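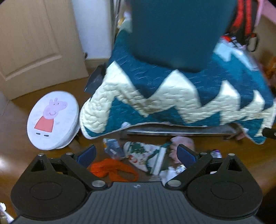
Hall end of the back room, the floor pile and the zigzag quilt

From: Yolanda Haverford
To: Vanura house-clear list
Subject: Re: Re: what's left in the back room

Quick one, on my tea break, sorry for typos.

 It's the stuff on the floor in front of the quilt. Answers to the earlier message further down, in the order asked more or less.

Orange cord. Keep. Needs untangling first, please don't just shove it in a box as it is, I did that last year with the garden one and spent a whole evening on it. Loose coil, tie in two places, then the Turketti crate with the other cords and cables.

Christmas print bag, the white one with green and red. Keep if it isn't torn, we always run short in December. Look inside before folding it!! I haven't. Flat bags go in the big envelope behind the wrapping paper.

Pink fluffy thing. If it's a slipper, where's the other one? If it's a cloth, wash pile. Somebody closer to it than me can decide.

Peppa Pig box, the round one standing on its edge by the door. NOT for the charity run. I know it was on the list, I've crossed it off. My niece asked for it specially and I said yes. Lay it down flat, it'll only roll off somewhere.

Clear wrapper with the blue label, the scrunched up white bit, the little silver packet - bin, unless the packet's still sealed. Little bottle with the purple cap, read whatever's on it before anyone throws it. If there's nothing on it and you don't know what it was, out.

Quilt. Right. This is the one people have feelings about. It's the dark teal and cream zigzag and I'd like it to stay in the family, not go to Sampaio with the spare bedding. Shake it outside, check the binding along the edges all the way round, fold in three the long way and then roll. No vacuum bag please, it flattens the quilting and it never really comes back. It can go in the pillowcase I left on the landing. The metal thing it's draped over is staying in the house so just put it back against the wall when you're done.

Rest of the quoted stuff:

> Yolanda, can you say what is happening with the back
> room before the van comes? Three things mainly.
> 1) does the quilt count as bedding, because bedding is
> down for Sampaio
> 2) are we boxing the floor things or is it all rubbish
> 3) do you still want the storage unit at Ondum, they
> have quoted 770 for the year and want a yes or no by
> the end of August. We are unit 976 if you ring them.
> Also I have 30 flat boxes in my hall which I would
> love to see the back of.

1) no, see above. 2) bit of both, see above. 3) yes but ask if they do six months. 770 seems steep for what is mostly chairs. I'll ring if nobody else wants to, just say so on here so we don't both do it like last time.

Boxes: bring ten, leave the others where they are for now, sorry. We'll want them for the kitchen and I haven't even opened those cupboards yet. Small ones for prefernce, everybody fills the big ones with books and then can't lift them.

One more thing, write on the side of the box and not the lid. Once they're stacked you can't see the lids and we end up opening the lot. Black marker, room first then what's in it. "Misc" is banned.

I'll be over after about 4 with bin bags and tape. If you get there before me start with the cord, then the quilt, and leave the bits and bobs in a heap till I've been through them. Has anyone got the good scissors?

Y.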